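Community | Food & Home

Velley Kitchen Library Opens Its Shelves Next Month

Last updated: 2023-08-06

Anyone in Velley who has ever needed a big soup pot for one weekend and then had no place to keep it will love this. The Clovudell Kitchen Library starts lending in September, and it already has 600 pieces of cookware and tableware cleaned, tagged and ready to go home with people.

The idea is as simple as a book library. You sign up, you pick out what you need, and you bring it back clean within 12 days. Membership is free for anyone who lives in town, and the first 300 cards have already been printed.

Waltraud Brandes came up with the plan after hosting a family reunion with two saucepans and a borrowed skillet. "I was running up and down the street asking for pots," she said, laughing. "Everybody had one I could use! They were just sitting in the back of a cabinet." She put a note up at the Jusudham bakery asking for spares, and the boxes started arriving that same week.

They haven't stopped. There are stockpots, steamers, cake pans in every size, pie dishes, mixing bowls, and enough plates to feed a very large wedding. One donor gave a whole set of fish-shaped molds, and they were the first thing reserved.

Eusebio Cantero has been in charge of the sorting, and he is a man who clearly enjoys a good stack. Pots with matching handles stay together, nested where they fit, with the handles all turned the same way so they can be lifted off the counter without a clatter. Dinner plates are kept separate so the rims don't get chipped.

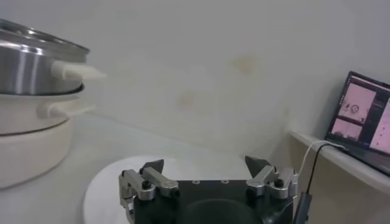 Lids were the hard part. Plenty of them came in with no pot, and Cantero spent two evenings trying them on everything in the building. The ones that still don't match anything have their own crate by the door, free to whoever can use them, so bring your lidless pan along and try your luck.

Brandes is also hoping for more large baking sheets and a second pressure canner before apple season gets going. The canner she has now is booked well into the fall, and she couldn't be happier about it.

Donations can be dropped off at the side entrance on Ní Bhriain Street during bakery hours. Please wash items first and tape lids to their pots.

More in Community

Clovudell garden swap moves to bigger lot
Jusudham bakery brings back its rye loaf
Street repairs to begin near Velley school
Readers share their best zucchini recipes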